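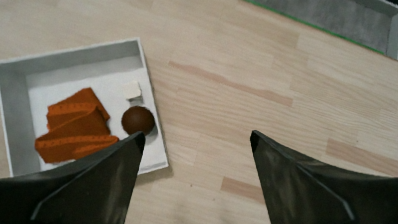 *Sorting set in Clokar: orange cloth, brown ball and a little off-white cube in the white tray.*

So I've had Clokar on my work machine since August, and I finally feel like I know it well enough to write it up. It's a simulator for recording teleop demos. You drive a two-finger gripper with a hand controller, do the task, hit save, and out comes an episode your policy can train on. I came over from Trurnton, which I used for years and complained about the whole time.

Setup took me most of a Thursday. The install went fine, but pairing the controller made me want to throw it (the pairing menu is under Display, go figure). Once it's paired it stays paired, and I haven't touched that menu again.

The driving feels great! Lag is low enough that I stopped thinking about it, and the wrist view gives you a good look at both fingertips, so you know where you're about to land. I did 40 cloth pickups on my first real day and threw out 11, mostly ones where I pinched a corner and dragged the thing along instead of lifting it. Trurnton used to turn cloth into something like wet cardboard. In Clokar it bunches up and folds over itself in a way I believe.

Small pale things are my big gripe. An off-white cube in a white tray is hard to pick out when you're the one driving, and I doubt it's any easier for the model. You can change object colors, but only by editing the task file and reloading, and the reload drops your session notes. I lost notes twice before I started keeping them in a plain text file next to the keyboard.
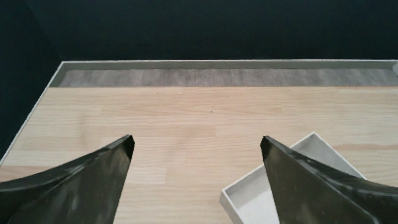 **Can you delete a bad demo after it's saved?**
Open the episode list, mark it as rejected and it stays out of the next export, though the file sits on your disk until you run a cleanup.

That reject button is probably my favorite part of the whole program. My coworker Polyxeni Manolakis goes through my episodes with her coffee and rejects anything where I hover too long before committing to a grasp. She's pickier than me, and the policy got better once I quit arguing with her. We're at 286 keepers across 4 tasks.

Randomizing is decent. Object poses shuffle nicely between episodes, lighting hardly changes at all, and the camera jitter setting is either off or seasick. I'd love a slider there. Export to Raudsepp worked on the first try. Export to Varkeck put my gripper values in backwards, open for closed, and I trained overnight on that before I noticed. Check yours before you start a long run!

Would I buy it again? Yep. If you're collecting demos alone or with one other person and your tasks are tabletop stuff, it's a nice place to spend an afternoon. I'd hold off if you need two arms, though. The second arm is still marked beta, and mine froze every time I switched controllers.

Four stars from me, and I'll bump it up when they move that pairing menu.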